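Basket handling station: how do we reassign the packers once the automated cell goes live?

Asked 6/17/20 in Workplace Automation > Staffing and Training
Tags: manual handling, demonstration, job rotation, grippers

I run second shift at the Pirnberg site. We repack small household goods into wire baskets and send them down to outbound. Until last fall this was all hand work, seven people per shift across two lines. In October management signed off on one automated cell from Dewan, and line 2 has been in changeover since.

The cell learns from recordings. Our packers do the job with hand-held grippers instead of bare hands, and the recordings go to the integrator. So the same people who used to pack now spend part of the shift producing demonstrations. We have 223 accepted recordings and 69 rejected, mostly for grip slips and for fingers closing before the basket was between them. 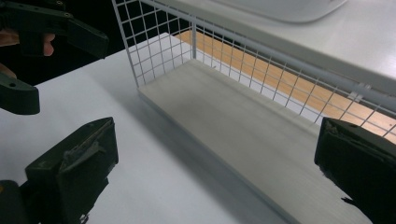 White wire basket between the gripper fingers, line 2 bench.

Three problems:

Rate. Packing with the grippers is a lot slower than by hand, but the shift target was not changed. Packers on recording duty look bad on the board.

Wrists. Two people have reported soreness after a full block on the grippers. We currently run blocks of two hours.

Job titles. HR has them all as Packer I. Nobody has said what they will be when the cell runs on its own.

Has anyone been through this? I am mainly after how you scheduled it and what you called the job. — linelead_p2

3 answers

Answer from Sunil Begum (accepted)

We did a similar changeover at Jelero, totes instead of baskets. In order:

Take recording hours out of the rate calculation completely. Do not apply a correction factor. We tried one and spent more time arguing over the factor than we spent recording. Recording gets its own labor code and its own count, accepted recordings per block. Post the rejects by cause and leave names off.

Shorten the blocks. We went to 25 minutes on, then a different task, maximum three blocks per shift. Reject rate dropped in the first week, so the integrator stopped complaining about volume. Report the soreness through your normal safety channel now and have someone look at bench height. Ours was set for bare-hand packing and the tool puts the wrist higher.

Check the finger condition at the start of each shift. Tape on the fingers wears and the edges lift, and then the grip on thin wire changes from one recording to the next. We keep a spare set and swap on a schedule. Ask Dewan whether they want the retape logged — ours did.

On titles, get it in writing before the cell is accepted. After acceptance you have no leverage. We ended up with Cell Operator, one grade up, covering jam clearing, basket staging and exception packing. Five of our packers moved into it. The others went to outbound at the same grade, and two of them were not happy about it. Plan for that conversation early.

Comment from linelead_p2: Thanks. Did the operators keep recording after go-live?
Comment from Sunil Begum: Yes, when a new tote size came in. Put it in the job description or it turns into a dispute.

Answer from dockside_r

Same thing here with Lorora equipment, different product. They told us no jobs would change and then every job changed. Get the union in if you have one.

Answer from mtn_fixtures

Not a staffing answer, but you might cut the rejects by fixing the basket position. A couple of locating blocks on the bench would do it. Ask the integrator first. Ours wanted the position varied on purpose and made us take the blocks off again.

Comment from linelead_p2: They want it varied. Already asked.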